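Sunday, late. Spent the session on finger pads. Left gripper has the plain Akum fingers, right has the Rocha set. 500 g preload on the springs, same as in August.

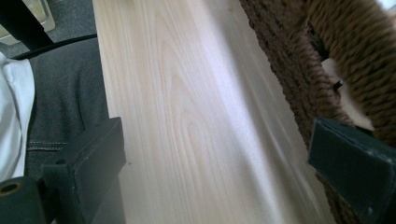

Finger tips at the edges of the board.

Rigid edges are easy for either set, so I moved on to cloth. The Foloson controller dropped its link on the left side and needed two restarts. Cable strain, I suspect. Rerouted it and carried on.
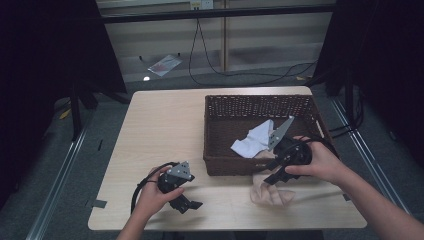
Thin nylon is the hard case. The tips have to close low, and low means they catch the weave of the basket. Opening width went down 2 mm, with 4 more to try. 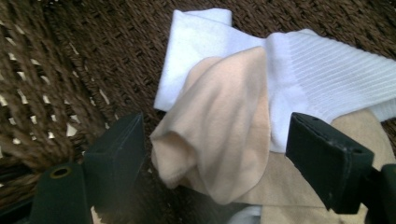

Beige nylon between the tips, white sock behind.

Wrist view is good enough to judge fold depth. Head view is not, at least with the Herkerik lens.

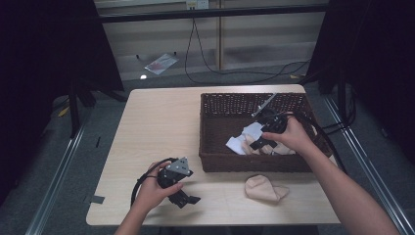

Still no decision on pads. Want to repeat the nylon with the sets swapped left to right before ordering spares. Log the spring setting next time, and label the cables.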